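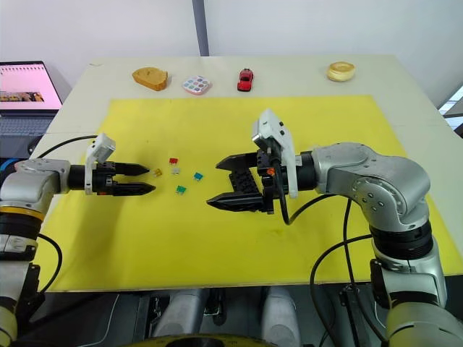
Blade fuses on the yellow board, Sun 2 July

Sorting out the spare fuses for the Hurkance. They had been rolling around in the glovebox for years.

Rocío Cabral asked which ones I carry. Small blade type, mixed colors. The color tells you the amp rating, so check the chart in your manual before you swap one for another.

Bence wants everything in one bag. I prefer a holder block. You can see at a glance what's missing, and nothing rattles.
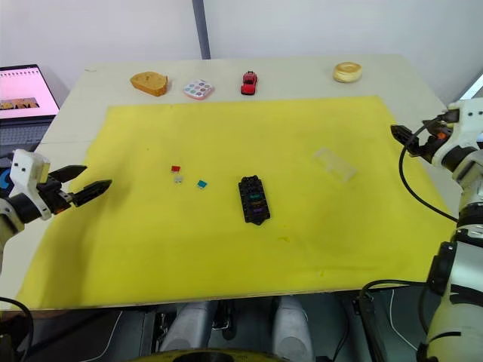
The block is black plastic with slots down its length. Green and purple are in, red, gray and teal still to go. Push them straight down — if you rock them the legs bend.

Paid 2000 for the holder at Sarnisard. Géza says he saw the same one for 4000 at Plendo, so look before you buy.

Next job is the label for the lid. Then the bulbs.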